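# Marker cubes on handheld devices: does the head camera see enough of them?

**tapeandties**

I'm trying to copy the Suketti method at home: one person, a handheld device in each hand, a marker cube on each, and a head camera to get the hand paths. My trouble is that I lose a cube every time I reach low or tuck an elbow in. I've got 362 demos and plenty have holes in them. Do I toss those, or fill the gaps?

**slowgradient**

Toss them. Storage is cheap, just record more.

**oddsockets**

I wouldn't toss them all! We ran into this at Sotbridge last July and ended up sorting by gap length. If a cube dropped out for fewer than 15 frames we interpolated, and anything longer got cut at the gap, so you keep the good halves. We trained 2 policies, one on the clean demos only and one on clean plus patched, and the patched one did better on reaching under things (makes sense, that's where the gaps pile up). On plain tabletop stuff I couldn't tell them apart.

Also check your exposure before you blame your elbows. Shiny floors and glossy white surfaces fooled our detector way more than I expected, and a shorter exposure got a lot of those frames back. I'd do one slow practice run per spot, low reaches included, and look at the detections before you record the real set. With both hands out front and your chin down, you get a pretty decent view of the two cubes.

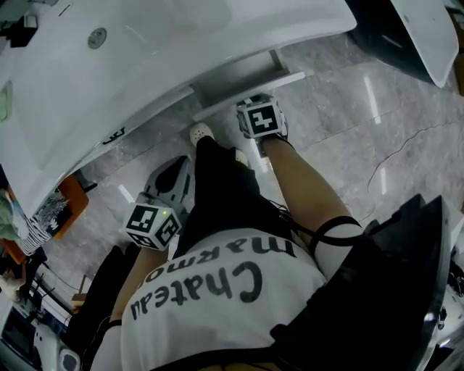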